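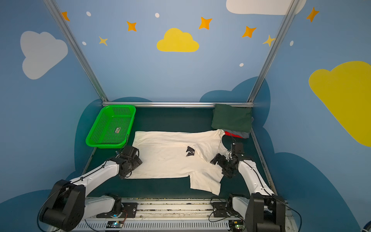 The project built a browser game, Cusora, to teach household budgeting to pupils in their last year at school. Players run a flat in the made-up town of Stalutmont for 3 in-game months, with 700 credits of income per month.
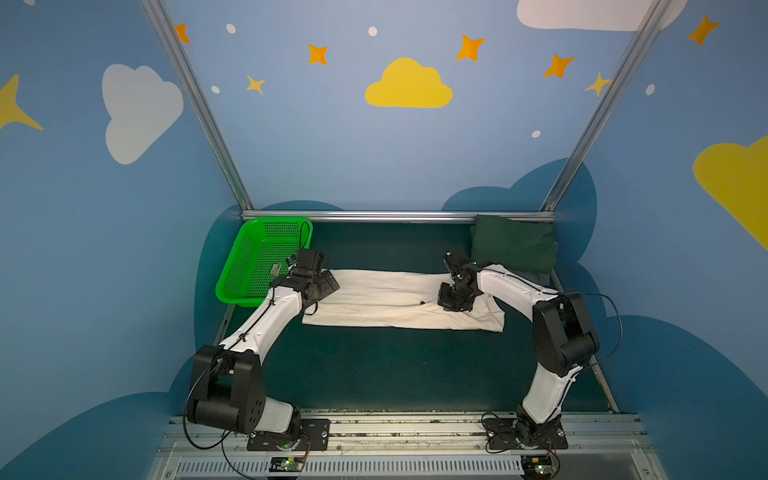 Fixed costs are taken first. The player then divides the remainder between food, travel and savings – unspent money carries over. Borrowing is allowed, but interest is charged at the end of each month.

## Testing

Timo Harms wrote the logging module, which stores every choice in a Kasten table. We recorded 412 complete games. Median savings rose between a player's first and second game, mostly through lower travel spending.
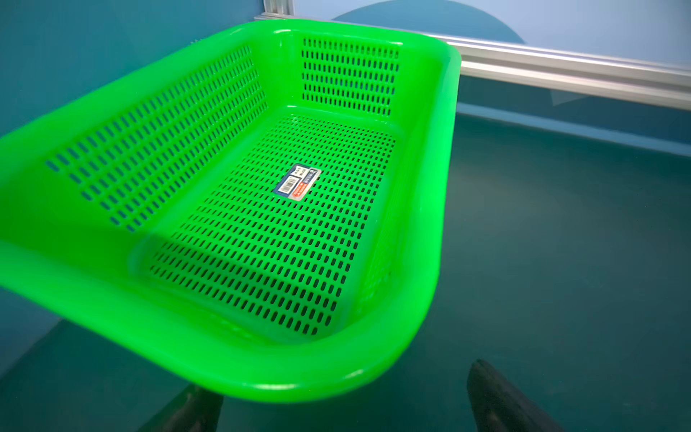 ## Limits

There was no control group, and the loan screen was changed in November, so earlier borrowing data were left out. 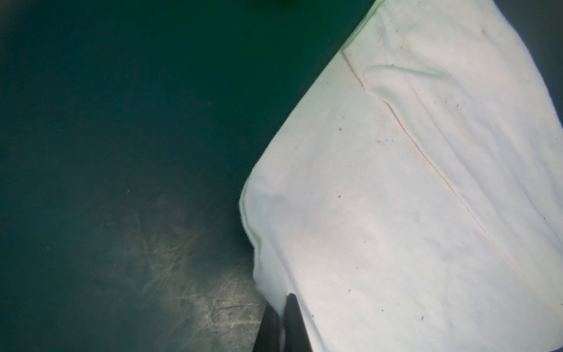
Repeat players may also have learnt the order of the bills. A shuffled version is written but untested.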